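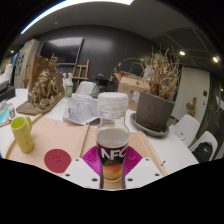

A bottle of NFC juice above a tan tray on an office table.

The bottle Gornora wants back

Hauke Meinecke keeps his returns in the boot of his car until it is full, then drives to the Gotgate shopping centre and feeds them into the machine by the lifts. It takes him a quarter of an hour if there is no queue. He gets a paper slip, spends it on bread and coffee, and goes home.

"I did it as a boy with glass," he says. "You got the coins and you went straight to the sweet counter. My son thinks I'm mad, driving across town for this."

Gornora brought in its deposit on plastic drinks bottles in August, after years of argument between the city and its shopkeepers. Water, fizzy drinks and juice are all covered. Milk is not, and neither is anything sold in a carton. The buyer pays 15 pence on top of the price and gets it back when the bottle is returned empty, with its label still on.

The label causes most of the trouble. The machines read the barcode, and a bottle that has been soaked or peeled is handed back. Menaka Wijesinghe runs a corner shop in Prurkevmont, on the north side of the city, and has no room for a machine. She takes bottles over the counter and scans each one by hand.

"People wash them too well," she says. "They bring me a lovely clean bottle and I have to say no. Then they leave it on the counter anyway."

Small shops can opt out if there is a return point within walking distance, but she decided against it. Customers who come in with empties usually buy something, and her takings are slightly up. Against that she has sacks of bottles in the back room, where the crisps used to go, and a collection that comes once a week and sometimes misses.

Munasinghe, the family firm that does the collecting, started with two vans and now runs six. Arif Herath, who plans its routes, says juice bottles are harder work than water bottles. The plastic is often thicker, the caps are made of something different, and what is left inside goes sour and brings wasps. In the first month his crews picked up 2,125 sacks, and he had planned for half that.

"We were late everywhere," he says. "I had shopkeepers ringing me at 6 in the morning. It's better now. It isn't good yet."

The bottles go to a sorting hall beside the ring road, where caps and labels are taken off and the clear plastic is separated from the coloured. Clear fetches the best price because it can be made into bottles again. Green and brown mostly end up as strapping or carpet backing.

Rania Abu Hammour, who campaigned for the scheme, would like to see coloured plastic dropped altogether. She also thinks the deposit is too low. In offices, she says, empties still go in the bin under the desk, as few people will carry a sticky bottle home on the bus for 15 pence. Some firms have put a crate in the kitchen and give the money to charity. Others have left it to the cleaners, who may or may not be allowed to keep what they find.

Debashish Jayasinghe cleans three floors of a building near the station and is allowed. He ties the bottles up in clear sacks and takes them to Gotgate after his shift — the machines stay on until ten. He would not say what he makes in a week, only that it pays for his travel card.

The city will review the deposit next year. Glass may be added then, though the shopkeepers' association is against it and Wijesinghe says she has nowhere left to put it.

Related articles
Why your bin day keeps changing
The last milk round in Prurkevmont
What happens to old carpets?
Letters: deposits and the corner shop

Contact us | © 12/11/21 All rights reserved | Back to top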